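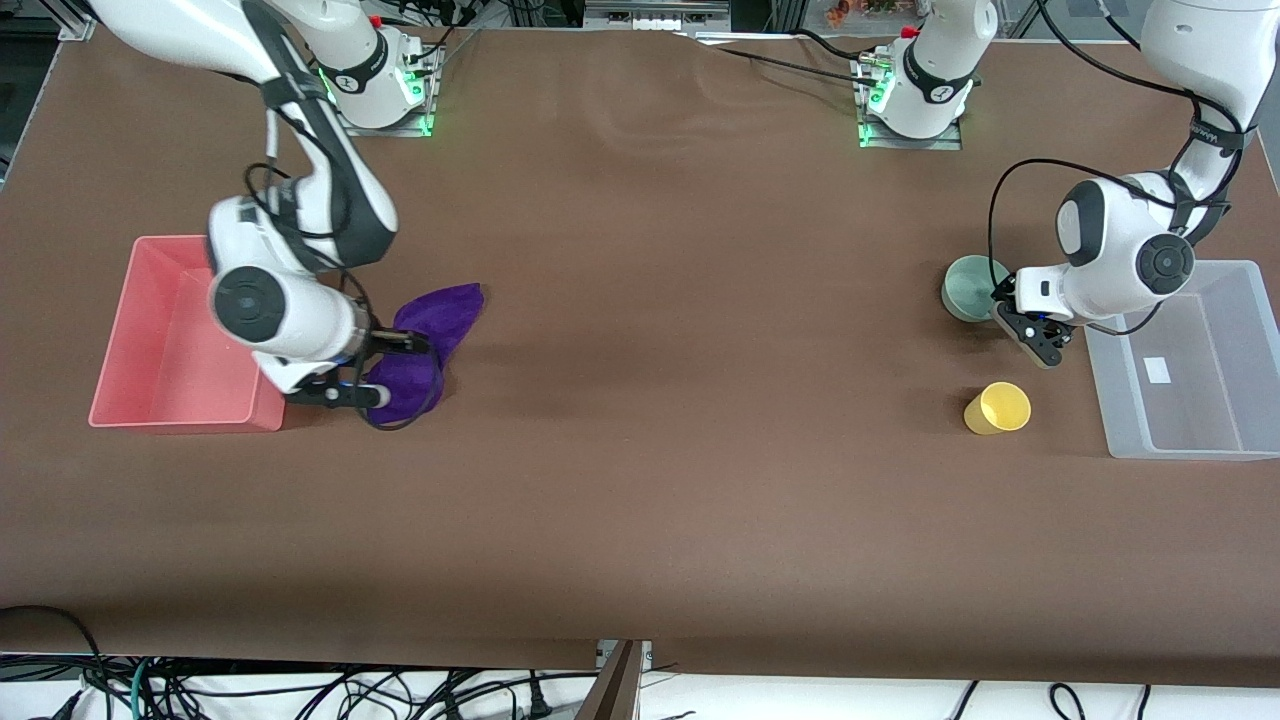 Right arm holding the purple cloth, pink tray to its left.

Search the help site Search Go

Right arm drops the cloth short of the tray after I changed fingers

Kartini Sutanto
Two-arm tabletop cell at Dernmont. In March I put new fingers on the right gripper. Now it picks up the cloth fine but lets go too early, so half of it hangs over the tray rim. The left arm still has its old fingers and does cups with no trouble. Same program as before, file 2684. Do I have to reteach every point?

Arif Nugroho
No. Measure the new fingers against the old ones and correct the tool length first. Mine were 22 mm longer than the set they replaced, and every drop point was off by that much. Enter the new value, run at 20 percent speed and watch one full cycle.

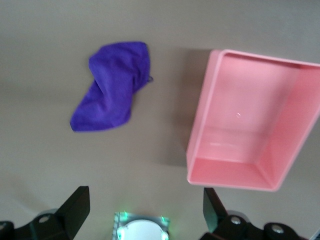 After that, check where the open fingertips come down next to the rim. If they pass too close, the cloth can catch on the way in. Raise the approach point a little and leave the drop point alone. Also go over the finger screws again after roughly 200 cycles. Mine had backed out by then.

Faizal Tjoa
had this at Lelside, was the tray. somebody moved it. put tape at the corners

Kartini Sutanto
Tool length was still the old number. Fixed it and the cloth goes in now. Taped the tray too.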